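Lists > Shared Workspaces > Desks and cleaning > Re: cloths for white tops
4 min read

Subject: Re: cloths for white tops - what are people using?

> Hello all, we moved into the new unit in January and every desk in it is
> white. Looked lovely on the plan. Now every crumb and pencil shaving
> shows from the far side of the room. We have been going through paper
> towel at a silly rate and I'd like to move to proper washable cloths
> before we place another order. Does anyone have a view on plain flat
> cloths against the fluffy sort? Also, do you leave them out on the desks
> or keep them in a cupboard? Ours vanish if they go in a cupboard.
> Someone here suggested the Rarnov multipack but it seems a lot to spend
> on dusters.

Quick one between two other things so excuse typing.

We have been all white for a good while, the Nillard tops mostly, one long counter down the side as well. Same trouble as you. It's the dry bits that show, not the tea. Tea you wipe at once. Crumbs you brush to one side and mean to deal with later.

Went through the whole paper towel business too - 4,000 sheets was one order and it lasted nothing like as long as it should have. People take a wad for one coffee ring.

So, cloths. Grey ones. Do not get white cloths for white desks, they look filthy after a day and then no one will touch them. Dark grey or mid grey hides it and you wash them by the calendar instead of by how they look.

Two from our place, grey cloth in both.

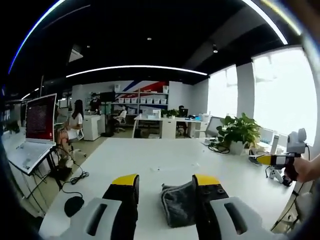
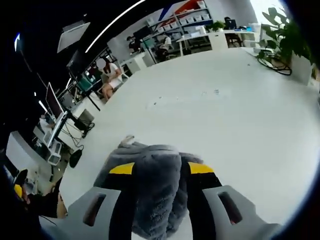 Flat or fluffy depends what you're picking up and I would get some of each if the budget lets you. Flat ones are better damp, rings and fingermarks and so on, and they dry quicker over a radiator. Fluffy is for dry stuff. Look at the second picture, the band of dark specks and crumbs over the middle of that table - that is exactly the sort of thing I mean, and it's a fluffy job, used dry, folded so you've a clean side to turn to. Shake it out over a bin afterwards. Over a BIN, we had a spell of people shaking them over the floor and the hoover had to come out twice as often.

Out or in the cupboard: out. We tried a drawer, tried a hook by the sink, tried a nice box from Borkasstead with a lid. Lid was the mistake. If the cloth isn't within reach of your hand it doesn't get used. Yes it looks a bit scruffy, a crumpled grey cloth in the middle of a white desk like the one in the first picture, but the desk gets wiped. Visitors have never said a word.

The places that get missed, in our case:
- under laptop stands, the mouse end especially
- round the bottom of plant pots, soil creeps out
- anywhere there's a heap of cables. Lift the heap, wipe, put it back. Better still tie them up, but I have been saying that to ours for ages
- the far end of the counter, which belongs to no one

Washing - warm, no softener. Softener ruins the fluffy ones, they go slippery and just push dust about. Keep them away from towels as well or they come out wearing the towel. We put the lot through once a week in a net bag and they've held up. Cut the labels off before first use, or don't, but somebody here reckoned a stiff one left a mark on a glossy top. I'm not convinced. I cut them anyway.

On price, I've only bought the Rarnov ones once and thought them fine but thin at the hem. We get ours from Laryea now, plain wrap, no fancy box. Last order was 260 cloths shared between us and the two units downstairs, and we've had enough spare to throw out the ones that went on the bike chain. (Don't ask people to keep a seperate bike cloth. They won't.)

Spray: water, mostly. Drop of washing up liquid for anything sticky. We had a lemon thing that left streaks you could see whenever the sun came in, and with big windows that's every bright morning. Wipe toward yourself and finish dry, it makes more difference than what's in the bottle.

Oh and the edges. White tops chip at the edge and then the chip goes grey and no cloth on earth will shift it, so don't let anyone scrub at it with the rough side of a sponge. We lost the finish on a corner that way adn it has looked grubby ever since.

I can send the Laryea item code if you want it, it's on an invoice somewhere in the other office. Will look after lunch.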